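Vaughn Kapoor
@vaughnbakesbadly
15 July 2026

Right, a thread about sourdough's much friendlier cousin, the overnight no-knead loaf, as I've now made it every weekend since spring and I can't shut up about it at work any more (they've asked me to stop).
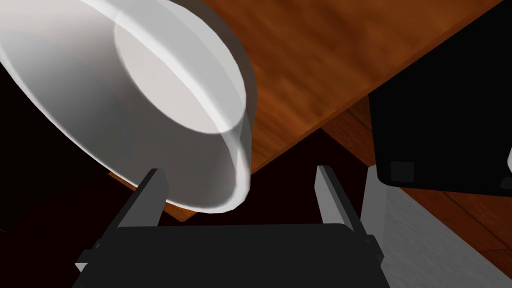

I came to bread very late. My mum baked, my gran baked, and I bought sliced white until I was 38. Then my neighbour Soledad Rosenthal handed me half a loaf over the fence, still in its paper, and I ate it standing up in the garden with no butter. That was the start of it.

—

2/
Her recipe is the one I still use. Flour, water, salt, and a tiny pinch of dried yeast. Stir it in the evening until there's no dry flour left, cover it, go to bed. That's the whole first day!

—

3/
The bit I found hardest was trusting how little yeast goes in. My first go I thought "that can't be right" and put in a full sachet. By midnight the dough had climbed out and was making its way along the worktop. Tasted like a brewery. Ate it all the same.

—

4/
Flour! I use plain old strong white from the supermarket with a handful of wholemeal thrown in. I've tried fancier bags and yes, some of them are gorgeous, but if you're just starting, please don't spend a fortune. Get your hands in it first.

—

5/
Water: I used to fret over the temperature and now I just run the tap until it feels like nothing much on my wrist. In summer I go cooler. The kitchen has been baking hot all this week and my dough was ready before breakfast, when in February I'd have been waiting until lunch.

—

6/
Folding is my favourite part. Wet your hand, reach under one side, pull it up and over, turn, do the next side. 4 folds, a rest, then 4 more if you're in the mood. It goes from a shaggy puddle to something smooth and wobbly, and I still get a little thrill every single time.

—

7/
A tip from Roscoe Thibodeaux, who used to work nights in a proper bakery: stop adding flour. If it sticks, wet your hands again. I ignored this for weeks and made a run of loaves you could have propped a door open with.

—

8/
Baking. You want a heavy lidded pot, and you want it properly hot before the dough goes anywhere near it. Mine is an old cast iron thing from a car boot sale with a chip on the handle. Half an hour in there for the pot alone, then dough in on a sheet of baking paper, lid on.

—

9/
Lid off for the last stretch — and be brave about it. I used to panic and pull it out when it went gold. Leave it. You want it the colour of a conker. The crust goes crackly and the kitchen smells like the best morning of your life.

—

10/
Then you have to wait before you cut it, which is cruel. An hour if you can manage it. I've timed myself and my record is 25 minutes, and the middle was gummy, and I had two slices anyway.

—

11/
Listen to it while it cools though!! Put your ear near the crust. It ticks and crackles away to itself. I made my whole family stand round the cooling rack in silence on Sunday. My brother filmed it. You can hear the fridge more than the bread but I loved it.

—

12/
Things I've put in it that worked: walnuts, a big spoon of honey, olives (dry them first), leftover porridge. The porridge one is wonderful, really soft, keeps for days.

—

13/
Things I've put in it that didn't: fresh tomatoes, far too wet. Grated beetroot, lovely pink dough, then a brown loaf that tasted of soil. An entire bulb of raw garlic. We don't discuss the garlic.

—

14/
Stale ends: blitz them for breadcrumbs, or tear them up and fry them in oil with a bit of salt and throw them over soup. My daughter now asks for "the crunchy bits" and doesn't care about the soup at all.

—

15/
A few of you asked about freezing. Yes! Slice it first, bag it, toast straight from frozen. I've got a loaf and a half in there at the moment, next to some peas that have been with us since we moved in.

—

16/
Latrice Whitlock asked whether you can do it all in one day. You can, with more yeast and a warm spot, and it'll be a nice loaf, but you lose that slightly tangy flavour that comes with the long sit. If I've got people coming for lunch and I've forgotten, that's what I do.

—

17/
Next on my list is rye. Soledad swears by it and has promised me some of her starter when I'm back from holiday in August, so expect a much longer and more confused thread then.

—

18/
If you have a go this weekend, please send me photos. Flat ones, burnt ones, all of them. I want to see the lot!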